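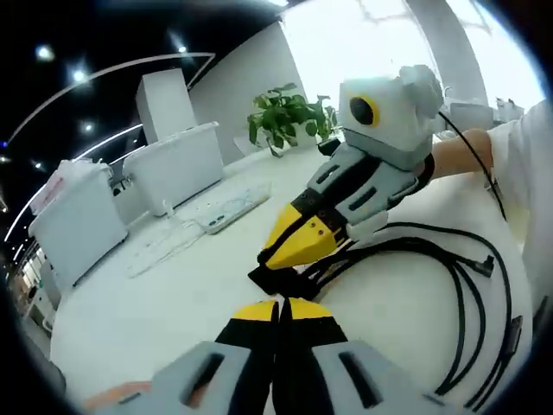 Two-handed cable task, view from one gripper. The other gripper is over the cable bundle, tips down.

September, notebook for the Letgate cable set

Started 9:40 at the white table. Target for Letgate is 1,000 demonstrations by hand, both grippers, one person holding each tool or one person holding both. We stand at 29 good ones. Slow, but the early ones always are.

Task as written: pick one cable out of the bundle by its connector end, pass it to the other gripper, lay it down straight. The right-angled connectors are the hard part. If the jaws close on the cable just behind the connector, the plug swings when you lift. Closing on the connector body works better, but you have to come in steep, and then the second gripper has no room for the handover.

Tried 5 approach angles. Kept two:
- diagonal from the right, tips down
- nearly flat, along the cable

Tracking dropped out 2 times, both while the tool was being turned fast near the table. Slower wrist turns from now on. Also keep the camera lead behind the forearm — it ended up among the black cables once and I had to throw that demonstration away.

Replayed the first batch on the Etness arm after lunch. Reach is fine. Grip closes late compared with the hand recording, so the timing offset needs checking again before we train anything. Ignacio build still has the old offset in its config, do not use it for this set.

Open:
- ask Dastbridge for spare jaw tips
- decide whether a dropped and re-grasped cable counts as a good demonstration (I say keep, but tag it)
- start each run with the fingers fully closed

Stopped 16:15.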